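The fault showed up in August, in the eleventh hour of an unattended run, and it took Noemi Haddad's team the better part of a month to believe it.

Herkura builds two-arm assembly cells for small manufacturers. Its Costigan cell puts one arm on either side of a shared bench and lets both reach the same fixture. Before any program goes to a customer it is run in simulation, then copied to the test cell at the company's Henasham workshop. The program in question had passed 160 simulated cycles without a contact. On the real bench it drove one gripper into a fixture rod at cycle 69.

The damage was minor: a bent rod, a cracked fingertip and a wrist that needed recalibrating. The cause was harder to pin down. The motion log showed both arms where they had been told to be. The force log showed a spike with no matching stop command. On paper, the collision monitor had been running the whole time.
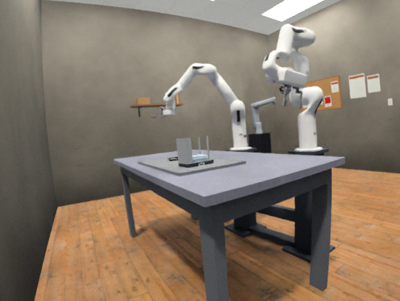

The simulated cell, with the left arm extended and the right arm folded behind the bench.

Haddad, who leads motion safety at Herkura, had the simulation replayed one joint at a time. The planner, a licensed package called Kadance, keeps a simplified shape for every object the arms must avoid. Large items such as the bench and the pedestals are stored as boxes. Thin items are stored as a centre line with a radius. When the fixture file was last edited, the radius for the rods had been entered in metres in a field that expected millimetres. The planner rounded the result to zero. A line with no thickness cannot be hit, so the monitor never reported a hit.

"The drawing on the screen was right," Haddad says. "The display and the collision check read from two different files. We were all looking at the one that was correct."

That explained the simulation. It did not explain why the real cell ran 68 clean cycles first. The answer was clearance. The planned path passed 11 millimetres from the rod's centre line, enough to miss it when the arm was freshly calibrated. As the joints warmed up, the gripper drifted towards the rod, and the planner had no reason to steer away.

The missing stop was a separate fault. The force limit had been raised during an earlier insertion test and never put back. The spike was well over the original setting and just under the new one.

Herkura has made three changes. Kadance models are now rejected if any shape has a zero dimension. The simulation display draws the collision shapes over the visible ones — a cluttered view that the programmers dislike. Force limits return to their default whenever a program is loaded, and an override expires after 20 minutes.

The company has also gone back through its older fixture files. Two more had the same unit error, both for parts mounted well away from any arm's path.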